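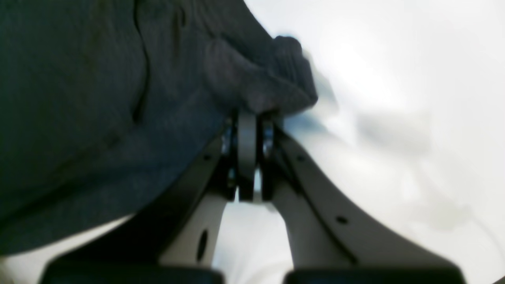
Why do some dark clothes go dull so fast when others stay nice for years?
Mostly it's tiny broken fibers standing up on the surface and scattering the light, and only partly the dye washing out.

I went into this project totally sure it was the dye! My mom has always blamed the detergent, and I figured I would just prove her right and be done by March. Then I read up on fiber damage and had to rewrite my whole first page.

So my plan was pretty simple. I cut 18 swatches out of old dark cotton shirts (thank you to everyone in Stemwood dorm who gave some up) and split them up evenly. Half got washed inside out in cold water, and the other half got washed right side out in warm. Each group went through 14 washes with the same amount of plain unscented detergent, and everything dried flat on the rack in my room, so dryer lint wouldn't mess up the results. My roommate was very patient about the rack.

To score the fading I made a little gray scale card and compared each swatch under the same desk lamp at 9 in the evening, with the curtains closed. Somkiat Kaewmanee from my lab section scored them too, without knowing which group was which. We disagreed on 2 swatches and took the middle score for those.

The warm group looked worse, and it looked fuzzier too. When I went over three of those swatches with a fabric shaver, they got darker again - not like new, but a full step on my card. I was really excited about that part!

One problem is that I changed the water temperature and the inside-out thing together, so I can't say which one mattered more. Next time I'd do four groups. I'd also like to try wool, but wool swatches are expensive and I was out of shirts anyway.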